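Print this ticket | E-mail this ticket

Florivau Walking Holidays — Kit Help
Subject: Jacket will not go into bag
Status: Closed (reopened once)
Category: Packing / Day bags
Trip: Drilside Ridge, day walk

Opened, 8:50 a.m.

Problem as reported: The kit list for Drilside Ridge says to bring "a light hooded jacket, carried inside your day bag." I own a light hooded jacket. I own a day bag. They have been introduced and they don't get along.

The jacket is a thin navy zip-up with a hood and elastic cuffs. The bag is a pale Nike thing with one main compartment and a mesh pocket inside it. In the store the bag looked like it could hold a small household. At home it holds a phone and a pack of gum, and then sulks.

Normally I would tie the jacket around my waist and be done with it. But the coach to the trailhead is run by Gajewski, and the Gajewski sheet says all clothing has to be worn or in a closed bag, nothing in the aisle, nothing "hanging from the person." I have been a person a long time and never had it put to me that way. I also don't want to wear the jacket for the whole ride. The last Gajewski coach I was on kept the heater going until everybody aboard was the color of ham.

Steps already tried:

Stuffing. Grabbed the jacket by the middle and pushed. The body went in, the hood stayed out and looked at me.

Stuffing, hood first. The hood went in, the sleeves stayed out. The zipper closed halfway and caught a cuff.

Rolling on my knee. Came out shaped like a croissant, fat in the center. Wouldn't pass the opening.

Sitting on it. No improvement. I would rather not say how long I gave this.

Please advise. The walk is Friday.

Update by customer, 9:35 a.m.

Tried the advice on your Packing page, which says to "fold the garment to the size of the pocket." I folded it to the size of the pocket. It was then the size of the pocket in two directions and the size of a loaf of bread in the third. Your page doesn't mention the third direction.

Update by customer, 10:20 a.m.

Some movement. I stopped treating the bag as a sack and laid it down on the table with the opening up, one hand holding the mesh pocket flat so it wouldn't ride up and swallow the jacket's corner (it had been doing this, I now realize, the entire time). Then I fed the folded jacket in with the other hand, a bit at a time, like mailing a letter to somebody you're mad at.
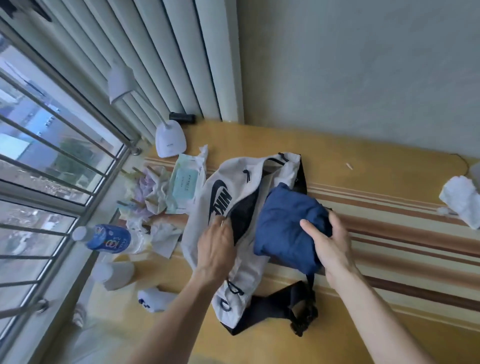
Reply from Kit Help, 11:05 a.m.: Thanks for the thorough notes. Holding the mesh down is right and we ought to have it on the Packing page. Two questions. Is the jacket going in as a bundle or as a flat packet? And did you let the air out before folding? Thin jackets trap air in the hood and sleeves, and every fold after that is mostly a fold in a balloon. We'd suggest starting over from a jacket lying completely flat, front up, main zipper closed. If you are folding it in your lap or in midair, please go to a table.

Customer, 11:20 a.m.

Bundle. I didn't know there was a choice. As for air, no, I did not let the air out, I wasn't aware I was harboring any.

I should also say that the bag did close after the 10:20 attempt, with pressure. Then I tried to add the rest of your list (sunscreen, sandwich, "a small treat for morale") and it un-closed. So I'd call it a partial success, or a success for people who don't eat.

Kit Help, 11:40 a.m.

Understood. Sandwich is not optional, the route climbs 2,000 feet and there is nowhere to buy anything after Flellgate. Please try the following and report back.

1. Clear enough table to lay the jacket out at full width.
2. Zip the main zipper all the way. Leave the pocket zippers open a little so the air has an exit.
3. Lay it face up. Smooth from the collar down to the hem with flat hands.
4. Fold the sleeves across the body.
5. Deal with the hood. It goes down onto the chest and gets pressed, or it will fight you later.
6. Fold in half lengthwise, smooth again, then fold from the hem up.
7. Tuck the drawcord toggles inside the fold.

Customer, 12:15 p.m.

Step 1 took the longest. My table is where things go when they have no other plans. I moved what I could and shoved the rest toward the window.

Step 2: the zippers on this jacket are neon yellow, all of them, so at least I can't claim I couldn't find them. Left the pockets open a crack as directed.

Step 3: air came out! It made a small sigh, which I took personally.

Step 4: I started with one sleeve, folded across the top so the cuff pointed back down toward the middle, and then smoothed everything again before going any further. Your instructions don't say to smooth between sleeves. I recommend it. The second sleeve behaves better if the first one is already discouraged.

Step 5 is where I'm stuck. The hood doesn't go down onto anything. It sits up at the collar in a heap. I press it, it thinks about it, and it comes back.

Kit Help, 12:30 p.m.

Is there a drawcord in the hood that has been pulled tight? If there is, loosen it all the way first. A cinched hood can't lie flat. If there isn't one, or it's already loose, fold the hood in half down its own middle, like closing a book, and lay the closed book to one side of the zipper.

Customer, 12:50 p.m.

The closed book did it. I have owned hooded garments my whole life and have only ever wadded them. I went and found a sweatshirt to see if it worked on that too, and it does, although the sweatshirt is a much longer book.

Back to the jacket. Laid it out again from scratch with the bag next to it, both hands flat, one on each front panel, and leaned.
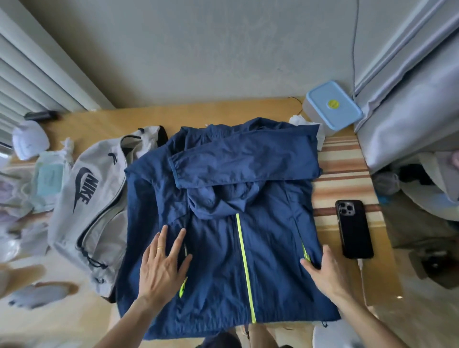 Ticket page last changed: October, by Kit Help (step 4 reworded)

Customer, 1:25 p.m.

Result. With the air out and the hood closed, the jacket folds to something close to the size of a paperback, and it goes in beside the mesh pocket instead of on top of it. Bag zips. No cuff in the zipper. I then added the sandwich (a stand-in sandwich, being a rolled dish towel) and the bag zipped again.

Things I got wrong on the way, for whoever finds this ticket by searching for "hood won't" at midnight:

I skipped step 7 the first time and a toggle went into the bag's zipper. It came out, with words.

I folded from the collar down instead of the hem up. This puts the hood in the center of the packet and gives you back the croissant.

I closed the pocket zippers partway through out of tidiness. Don't.

I did the last fold too wide for the opening and tried to persuade it. Persuasion is the same as stuffing. Unfold it and go narrower.

Question for the desk: does it matter that it comes out creased?

Kit Help, 1:45 p.m.

Not to us. It'll shake out by the first gate. Wouldn't leave it packed all winter, that's all.

One more thing to try before Friday. Pack it, then take it out and get it on in a hurry, standing up, with the bag strapped on. Lots of people get the jacket in beautifully and then can't get it out when it rains on the open stretch past Flellgate. Fold edge toward the zipper, so there is something to grab.

Status changed to: Closed

Reopened by customer, 5:10 p.m.

Did the hurry test in the hallway. Jacket came out fine. The stand-in sandwich came with it and went behind the radiator. Please advise on order of packing.

Kit Help, 5:20 p.m.

Jacket last, on the zipper side. Sandwich first, at the bottom, in something firm. Morale item in the mesh pocket, where you can get at it without moving anything else.

Customer, 5:40 p.m.

Repacked in that order, repeated the test, sandwich stayed put. The real one on Friday will be cheese, if that affects anything.

Kit Help, 5:45 p.m.

Cheese is fine. We are adding the mesh pocket note and the closed-book hood to the Packing page, and smoothing between sleeves has gone into step 4. The Packing page gets over 500 visits a month and you're the first to bring up the third direction, so that will go in as well, in some form.

Gajewski has asked us to remind everyone on the Friday coach that bags ride on laps.

Status changed to: Closed

Related tickets: Strap too long, drags on stile / Zipper eats lining / Can I bring a pillow (Drilside Ridge)

Print this ticket | E-mail this ticket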